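right, thread on old doors, because three of you have asked me the same thing this week and I'm sick of typing it into DMs 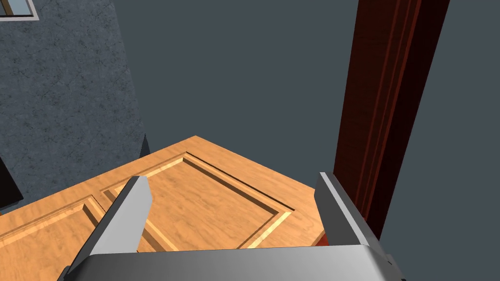 4 min read · 14 posts

**1/** We moved into the house in Wonholm in July. Nine internal doors. Seven of them stuck, rattled or swung open on their own at night. One had been painted shut. Surveyor's report said "internal joinery: fair". Fair!!

**2/** First mistake, mine: went straight for the plane. Took a good shaving off the top of the bedroom door, hung it back up, still stuck. It was the hinges. Top one had dropped becuase the screws were holding on to nothing but old filler. So now I've a door with a gap at the top AND I had to fix the hinge anyway.

**3/** So. Screws first. Always. Open the door halfway, lift the handle. If it moves up and down at all, put the plane away.

**4/** Fix for a loose hinge screw: take it out, matchsticks and wood glue in the hole, snap off flush, leave overnight, screw back in. My grandad's method. Still better than the plastic plugs, which I tried on the bathroom door and regretted by teatime.

**5/** Door that drifts open by itself. The frame's out of plumb, they all are here, the whole street leans towards the harbour. You don't need to rehang it. Pull out one hinge pin, lay it on something hard, tap it once with a hammer so it bends a hair. Back in. The friction holds the door. Ten minutes including finding the hammer

**6/** Rattle. Usually the latch plate's too far from the stop. Most have a little tongue you can bend towards the latch with a screwdriver. Ours had been painted over so many times I didn't know the tongue was there. Scraped it, bent it, done.

**7/** Paint. Oh god the paint. Before you sand or burn off anything in an old house get a lead test kit. Two of ours came up positive. Those two have stayed painted and I've made my peace with cream gloss.

**8/** The rest I priced up for dipping. Place in Bastholm wanted 34 a door, collected and brought back. Sounds cheap until you read up on what a caustic tank can do to the glue in the joints. Neighbour had hers done and the panels rattle like a tambourine. Went with scraping by hand. Took most of August and I'd do it again, but ask me when my elbow's better.

**9/** Berkay Bilgin (the joiner, works out of the yard behind Yazıcı the tile shop) came to look at the kitchen door, the one with the split rail. Was all set for him to say bin it. He had a feel along the bottom, said "what are you doing to this, mopping it?" and yes. Yes I was mopping it.

**10/** Which is a thing I'd never thought about. Bottom edge of a door is bare end grain half the time, no one paints it, can't see it. Drinks up every drop off the floor. Take the door off once, seal top and bottom edges, two coats, forget about it for years.

**11/** He glued and clamped the rail for less than I'd have paid for a new hollow one from the big shed. A new solid one in that size I was quoted 200, and it woudn't have matched anyway. Old doors are never a standard height. Ours are all 181 cm bar one. My brother-in-law has to duck

**12/** Handles. Don't buy a job lot before you've measured the backset (edge of door to centre of spindle). I bought Karus ones off a clearance page, lovely, heavy, wrong. Sent them back, paid the postage, sulked.

**13/** Taking one off on your own: wedges or a couple of old magazines under it first, so the weight's off the hinges. Bottom hinge undone first, top one last. Keep the screws in an envelope with the room written on it. I used one jam jar for the lot. Don't use one jam jar for the lot.

**14/** Spent just under 500 all in for nine doors, incl Berkay, glue, test kits, sandpaper, one replacement hinge and the handle postage. The painted shut one is a cupboard with a boiler flue in it, so it's staying shut.

eta: yes candle wax on the sticking edge works, for a bit. Damp weather will have it back by October. Check the hinges!!

eta 2: windows are a seperate thread and I'm not ready to talk about the windows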